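**Bundgaard Hall - safety walk-through for the March charity supper**

Checked 15 January 2024 by Graciela Iturra. Comments welcome, just add yours under mine!

What a great room this is going to be for the supper. We've sold 123 tickets already and the hall is in better shape than last year, so most of what follows is good news.

**Entrances and exits**

- [x] Front doors open outward and latch back
- [x] Exit signs lit, both sides
- [ ] Side door clear - raffle tables were stacked against it. Please move them to the store room before setup day.
- [x] Ramp handrail firm (the new bolts are terrific, thank you Clulla)

**Kitchen**

- [x] Extinguisher charged, tag in date
- [x] Fire blanket on its hook
- [x] Fridge holding temperature
- [ ] First aid kit - out of burn gel and blue bandages

The kitchen crew from Usico came along and walked the serving route with me, which was a huge help. They'd like the hot dishes to leave by the left-hand door and the empties to come back by the right. I love it, and I've chalked arrows on the floor so we can all try it out.

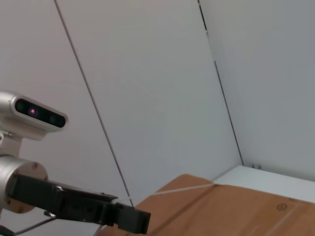
They also asked for a second mat by the dishwasher, and I've put it on the shopping list with the burn gel.

**Stage and auction corner**

- [x] Steps solid, white edging still bright
- [ ] Microphone cable needs taping down from the wall to the stand
- [x] Auction easels steady

**Tables**

- [x] 21 round tables checked, all legs lock
- [ ] Table 8 wobbles on the window side - try swapping it with a spare
- [x] Wheelchair spaces marked on the seating plan

*Comment, G.I.:* Grudevard are lending us the tablecloths again, and they're the long ones. Pin the corners up near the walkways, please.

Still open: side door, first aid kit, cable, table 8, dishwasher mat. I'll recheck all five the afternoon before the supper.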